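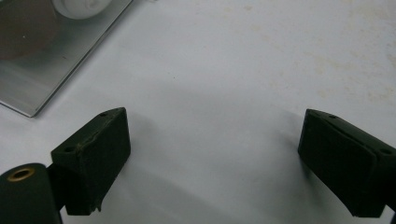 A soft grey shadow on a white work surface. Look how it fades as it spreads outwards.

Why do some shadows have fuzzy edges?
By Pankaj Katiyar, for the Wanyama Young Explainers pages

If you have ever sat at a table on a bright afternoon and made a rabbit with your hands, you will already know quite a lot about shadows. Light travels in straight lines. When something solid gets in its way, the light can't bend round to the other side, so there is a patch where less of it lands. We call that patch a shadow, and it will show up beautifully on something pale, like a white table or a big sheet of paper.

But have a look at the shadow at the top of this page. It doesn't have a neat line round it, the way a shadow does when you draw one with a felt tip. It is darkest near the bottom, in the middle, and then it gets paler and paler until you can't quite say where it stops (go on, try pointing to the exact place!).

The dark bit and the pale bit

Grown-up scientists have two lovely words for the parts of a shadow. The darkest part is called the umbra, and the paler, fuzzy part round it is called the penumbra. You say it pen-UM-bra, and it is a very good word to drop into a conversation at teatime.

Imagine you are an ant walking across a white table towards a shadow. At first you can see the whole of the lamp above you, so you are standing in full light. A few steps on, something big begins to cover part of the lamp, and you can only see a piece of it. Now you are in the penumbra, where it is a bit dim. Keep walking and the lamp disappears altogether. That's the umbra, little ant!

A tiny light, such as the one on a torch, makes a sharper shadow. A wide light, like a cloudy sky coming in through a window, makes a fuzzy one, and sometimes there is hardly any umbra at all.

Try it yourself

You will need a desk lamp, a sheet of white paper and a rubber or a building brick. Ask a grown-up to help with the lamp, as the bulb can get hot.

Put the paper on the table and switch on the lamp. Hold your rubber just above the paper and look at the edge of its shadow. Now lift it slowly until it is 20 centimetres up, keeping it well away from the bulb. What has happened to the edge? Have another go with a torch and see whether the shadow looks different.

If you like drawing, shade in what you saw with a soft pencil. Press firmly for the umbra, then more and more gently as you move outwards, and smudge the last part with your finger. My first one took me 13 tries and a great deal of rubbing out, so don't worry if yours looks like a potato to begin with.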